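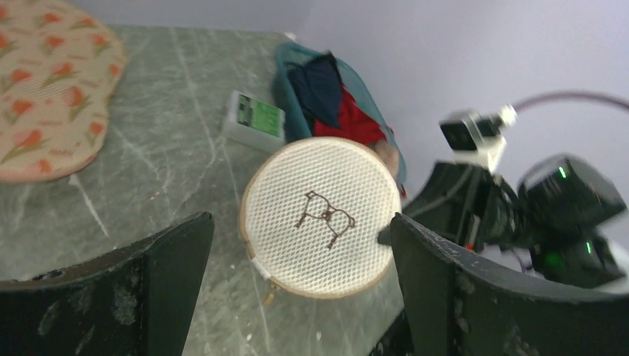 第8章 貯留層の圧密と地盤沈下

8.1 本章の範囲

地下の多孔質層から流体を取り出すと、間隙圧が低下し、それまで流体が分担していた上載荷重の一部が岩石骨格に移る。骨格は圧縮され、層厚が減少する。この現象を圧密(compaction)と呼ぶ。圧密が地表に伝わって生じる標高の低下が地盤沈下(subsidence)である。両者は混同されやすいが、本書では貯留層内部の変形を圧密、地表の変位を沈下として区別する。

前章までは、貯留層を剛な容器とみなし、物質収支式から原始埋蔵量と可採量を求めた。岩石の圧縮率は補正項として現れるにすぎなかった。本章ではこの扱いを改め、圧縮率を主たる未知量とする。対象は砂岩ガス貯留層とし、炭酸塩岩、とくに高孔隙率のチョークにみられる孔隙崩壊については第9章で扱う。断層の再活動と誘発地震も同じ応力変化から生じるが、これは第10章に譲る。

読者は次の事項を既習とする。有効応力の概念、線形弾性体の構成式、気体の状態方程式と圧縮係数Zの取り扱い、定容積型ガス層のp/Zプロット。不足があれば第2章および付録Aを参照されたい。

8.2 用語と記号

本章で用いる主な記号を以下に示す。単位はSI系を原則とするが、圧力についてはMPaを常用する。

σv 全鉛直応力(MPa)
σ'v 有効鉛直応力(MPa)
p 間隙圧(MPa)
α Biot係数(無次元)
Cm 一軸圧密係数(1/MPa)
h 貯留層の有効層厚(m)
Δh 圧密量(m)
D 貯留層中央の深度(m)
R 貯留層の等価半径(m)
ν 上載層のPoisson比(無次元)
S 地表沈下量(m)

圧力の低下量Δpは正の値で表し、圧密量および沈下量も下向きを正とする。文献によっては引張を正とする力学の符号規約に従うものがあり、式を引用する際には確認が必要である。

8.3 有効応力と一軸圧密

飽和多孔質体の有効鉛直応力は次式で定義される。

σ'v = σv − αp (8.1)

生産期間中、上載層の重量は変わらないとみなせるので、σvを一定とする近似がよく用いられる。このとき間隙圧がΔpだけ低下すれば、有効鉛直応力はαΔpだけ増加する。貯留層の側方への広がりが層厚に比べて十分に大きければ、水平方向のひずみは無視でき、変形は鉛直方向の一次元問題に帰着する。この条件を一軸ひずみ条件という。

一軸ひずみ条件のもとで、圧密量は次のように書ける。

Δh = Cm h Δp (8.2)

ここでCmは、間隙圧の単位低下量あたりの鉛直ひずみとして定義されている。定義中に有効応力ではなく間隙圧を用いているため、Biot係数の影響はCmに含まれる。室内試験の報告値を使うときは、どちらの定義によるかを必ず確かめること。定義を取り違えると、αが1から離れるほど誤差が大きくなる。

σvを一定とする仮定には限界がある。貯留層の広がりが深度に比べて小さい場合、圧密する領域の直上では上載層がアーチ作用を示し、鉛直応力の一部が周辺部に再配分される。この場合、式(8.2)は圧密量を過大に評価する。

8.4 一軸圧密係数の決定

Cmの決定には三つの経路がある。第一はコア試料の室内圧密試験、第二は検層による孔隙率からの推定、第三は沈下実測値からの逆算である。

室内試験では、試料の側方変位を拘束した状態で軸荷重を加えるか、軸荷重を一定に保って間隙圧を下げる。後者のほうが生産時の応力経路に近い。ただし、コアは採取時の応力解放によって微小亀裂を生じており、最初の載荷では原位置より軟らかい挙動を示すことが多い。このため、原位置の有効応力まで予備載荷を行い、いったん除荷したのち再載荷過程の勾配を読む方法がとられる。予備載荷の履歴は結果とともに記録しなければならない。

孔隙率との相関を使う方法は、コアのない坑井にも適用できる点で実用性が高い。一般にCmは孔隙率とともに単調に増加するが、同じ孔隙率でも膠結の程度、粘土含有量、粒度分布によって値がばらつく。相関式は堆積環境の異なる層に流用すべきではない。

逆算による方法では、水準測量、GNSS、衛星SARなどの観測値を用いる。得られるCmは貯留層全体の平均的な値であり、局所的な不均質を反映しない。また、浅部の粘土層の自然圧密や地下水揚水による沈下が観測値に重なるため、これらを先に分離しておく必要がある。

8.5 圧密から沈下への伝達

圧密量と沈下量は一般に等しくない。半無限均質弾性体の内部に、体積が減少する小さな圧密核を置くと、地表の沈下は核の直上で最大となり、水平距離とともに減衰する。貯留層を多数の圧密核に分割し、それぞれの寄与を重ね合わせれば、任意の形状の貯留層に対する沈下分布が得られる。

円板状の薄い貯留層が一様に圧密する場合、中心直上の沈下量は次式で与えられる。

S = 2(1 − ν)Δh[1 − D/√(D² + R²)] (8.3)

式(8.3)から、沈下と圧密の比はD/Rに強く依存することがわかる。Rが大きく、Dが小さいほど比は大きくなる。深く小さな貯留層では、圧密が生じても地表ではほとんど検出されない場合がある。

Rを無限大とした極限で比は2(1 − ν)となり、ν = 0.5の場合を除いて1を超える。これは半無限体の深部に変位の拘束がないことに由来する。実際の地盤では深度とともに剛性が増すので、貯留層の下方に剛な基盤を仮定した解が併用される。基盤を設けると沈下の椀状分布は狭く急になり、中心部の沈下と縁辺部の傾斜はともに変化する。岩塩層が上載層に含まれる場合は、弾性解だけでは時間変化を説明できず、クリープを考慮した数値計算が必要になる。

8.6 計算例:Fennessガス層

Fennessガス層は深度2000 mに位置する砂岩層であり、上位をClitine頁岩に覆われる。本章の演習ではこの層を通して用いる。平面形はほぼ円形で、等価半径は層の中央深度に等しいものとする。

条件を次のように与える。

D = 2000 m
R = 2000 m
h = 23 m
Δp = 8 MPa
Cm = 1.0×10⁻⁴ 1/MPa
ν = 0.25

式(8.2)より、

Δh = 1.0×10⁻⁴ × 23 × 8 = 0.0184 m

式(8.3)の括弧内は、D = Rであるから1 − 1/√2 = 0.293となる。よって、

S = 2 × 0.75 × 0.0184 × 0.293 = 0.0081 m

中心直上の沈下は圧密量の0.44倍である。この程度の値は通常の水準測量で検出できるが、浅部の季節変動と同じ桁にあるため、単年度の観測だけで生産の影響と判断することはできない。

Cmを2倍にすればSも2倍になる。これに対し、Dを2倍の4000 mとした場合、括弧内は1 − 2/√5 = 0.106となり、沈下は0.0029 mまで減少する。深度の影響がCmに対する線形の応答とは異なる点に注意する。

8.7 沈下の時間遅れ

式(8.2)および式(8.3)は時間を含まない。圧力が下がれば直ちに圧密し、直ちに地表に現れることを前提としている。しかし多くのガス田では、生産開始から沈下が認められるまでに遅れがみられ、生産停止後にも沈下が続く例が報告されている。

遅れの原因として検討されるのは、次の機構である。

(a) 帯水層への圧力伝播。ガス層に接する帯水層の圧力低下は遅れて進み、圧密領域が徐々に外側へ広がる。
(b) 低浸透性の挟在層からの排水。貯留層内の頁岩やシルト岩では、間隙圧の平衡に長い時間を要する。
(c) 載荷速度の効果。地質時代の載荷に比べて生産による載荷ははるかに速く、岩石は初期に硬い応答を示したのち、軟らかい応答へ移行する。
(d) 岩塩などの上載層のクリープ。

単一の減衰時間を用いる簡便なモデルでは、圧密量を圧力履歴の畳み込み積分として表す。パラメータが少ないため逆解析に向くが、上のどの機構が支配的であるかは区別できない。外挿に用いるときには、この点が予測幅の主な要因となる。

MeireleisとFonsecaによる比較の扱いは8.11節で述べる。

8.8 物質収支への影響

圧密は地表だけでなく、埋蔵量評価にも影響する。孔隙体積が減少すると、残るガスはその分だけ圧縮され、貯留層圧力は剛な容器の場合より高く保たれる。高圧層では、生産初期のp/Zプロットの勾配が緩くなり、直線外挿による原始埋蔵量は過大となる。圧力が正常圧に近づくと、ガス自体の圧縮率が岩石の圧縮率を大きく上回り、プロットは本来の急な勾配に移る。

帯水層からの水の侵入も初期の勾配を緩める。両者を圧力データだけから区別することは難しい。沈下観測が併せて得られていれば、孔隙体積の減少量に独立の制約を与えることができ、水侵入量の推定幅を縮められる。Ruchti区画を扱う8.10節では、この手順を段階的に示す。

8.9 予備演習

次の問題は、本文の式だけで解ける。数値解は巻末に示した。

1. Fennessガス層について、Δpを2 MPaとしたときの圧密量と中心直上の沈下量を求めよ。他の条件は8.6節と同じとする。

2. 式(8.3)において、νを0.25から0.30に変えたときの沈下量の変化率を求めよ。この変化率がDおよびRに依存しないことを確かめよ。

3. Brorex層は、層厚とCmがFennessガス層と等しく、D/Rが2である。同じ圧力低下に対する沈下と圧密の比を求め、8.6節の結果と比較せよ。

4. コアの初回載荷で得たCmをそのまま用いた場合、沈下予測はどちらの方向に偏ると考えられるか。8.4節の記述に基づいて論じよ。

5. 孔隙体積の減少を無視した物質収支から求めた埋蔵量が過大となる条件を、貯留層圧力とガスの圧縮率の関係から説明せよ。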